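Print this page | E-mail to a friend

The Tote Drawer: Bags, Straps and What Goes in Them

By Halyna Pavliuk
March
26 shares | 15 comments

Quick one this month. The tote sort-out is finally done, or done enough. We keep a pile of cloth bags at the Dillow shop for people who turn up without one, and the pile had become a heap, and then the heap ate the bottom shelf. 88 bags out of the cupboard when Severyn emptied it. Eighty-eight! Most fine. A few with dead seams, one with an old onion in the bottom.

So: a morning of opening, shaking, checking, folding. Notes below from whoever was at the table. Sorry for the order, I typed these up in betwen customers.

What we were looking for, more or less. Straps first, always. Pull both handles hard, away from the bag, and watch the stitching where it meets the rim. If it puckers, mending basket. Then the bottom seam, then the side seams. Then turn it upside down over the bin and give it a good shake. Receipts, crumbs, a bus ticket, grit.

Halyna K. did the snaps. Press shut, pull open, three times each. Stiff ones got a bit of candle wax rubbed on and that sorted nearly all of them. Two were hopeless and came off, we'll put a button and loop on instead.
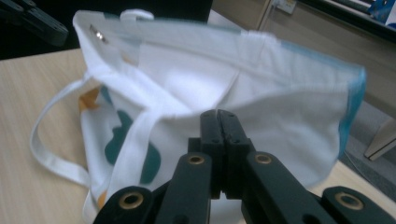
Off-white canvas, long handles, pale blue trim up the side seam. Metal snap at the mouth and a little fabric loop next to it. Dark teal and mustard yellow print on the outside.

Can you put a printed canvas tote in the washing machine?
Cold wash, inside out, gentle cycle, and hang it up to dry. Skip the dryer, canvas shrinks and the print can crack. For one small mark just use dish soap and an old toothbrush.

Wrinkles, since people keep asking. We don't iron them all, life is short. Hang the bag by both handles in a steamy bathroom and smooth it down with your hand. If you must iron, inside out and keep off the print.

Folding. Volodymyr has a method and will not be moved on it. Bag flat, handles laid down inside the body, sides in to the middle, then roll from the bottom up. Stands on end in a drawer like a row of socks. Snap or no snap, it stays rolled if you do it tight. I used to fold mine in squares and they slid everywhere.

Where they live now: the wide drawer under the counter, long-handled ones on the left, short on the right. Big shoppers on the hook by the door. The Zundby crate is for mending ONLY, please stop putting clean ones in it.

Packing, while I'm on it. Heavy stuff flat on the bottom, jars in the middle with something soft between, bread on top. Greens down the side. A piece of stiff card cut to fit the base makes a floppy bag behave, Christos cuts his from cereal boxes and swaps it when it gets damp. Don't fill to the rim if it has a snap, you will only strain it.

Mending night is upstairs at Santoro, 7 pm, bring a needle if you have a thick one. We have thread. Cream and navy mostly, no decent white left, if anyone has a spool going spare we'd love it. Straps get a box stitch with a cross through it, Halyna K. will show you, takes ten minutes once you've done a couple.

If you want a bag, take a bag. Bring it back or bring a different one, either's fine. Paper ones we can't use, they go soggy and tear.

More next month, probably the jar lids, which are a whole other problem. Drop-off is still the side door on the Dukia side, ring twice.

15 comments | E-mail to a friend | Print this page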